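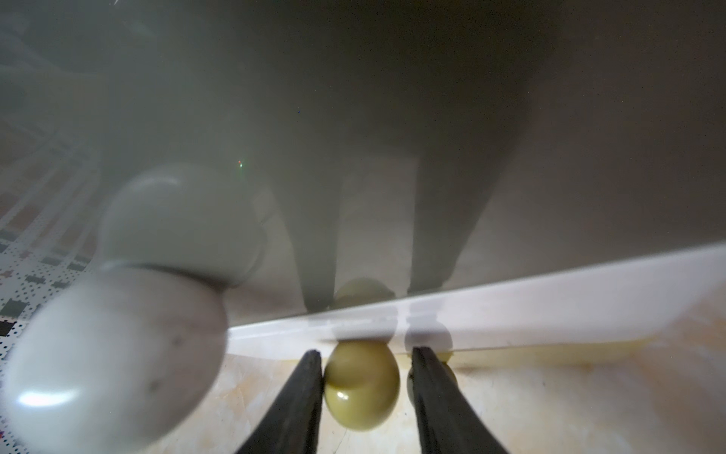 Candov is looking for workshops, food packers and teaching labs to try out the Briem gripper kit before it goes on general sale. The kit is meant for small robot arms that handle rounded, smooth or easily marked items. We need users who will run it on their own tasks and tell us where it falls short.

What you receive

A Briem kit on loan: two-finger gripper, wrist camera, mounting plate, cables and a spare set of finger pads. Setup help by phone or email is included. The loan runs for 8 weeks, and shipping is paid both ways.

What we ask of you

Use the gripper on at least two different items. Keep a short log of dropped or missed grasps — a spreadsheet or a paper sheet is fine. Join one call at the midpoint and fill out a form at the end. Expect to spend around 50 hours on the trial, including setup.

Who can apply

You need a working robot arm with a standard tool flange and someone on site who is trained to use it. Prior work with cameras is helpful but not required. We can't take sites where the gripper would be used near patients or children. Sites in the Triltmont area may pick up the kit from our office on Brodesine Street, Suite 772.

Pay and terms

Participants are not paid. Those who return the kit with a full log may buy it at half price when it goes on sale in October. Your log stays yours, and we will ask in writing before quoting from it.

How to apply

Send us a one-page note with the make of your arm, the items you want to handle and their size and weight, and the name of a contact person. Applications close Monday, January 28, 2019. Late notes will be kept on file for the next round.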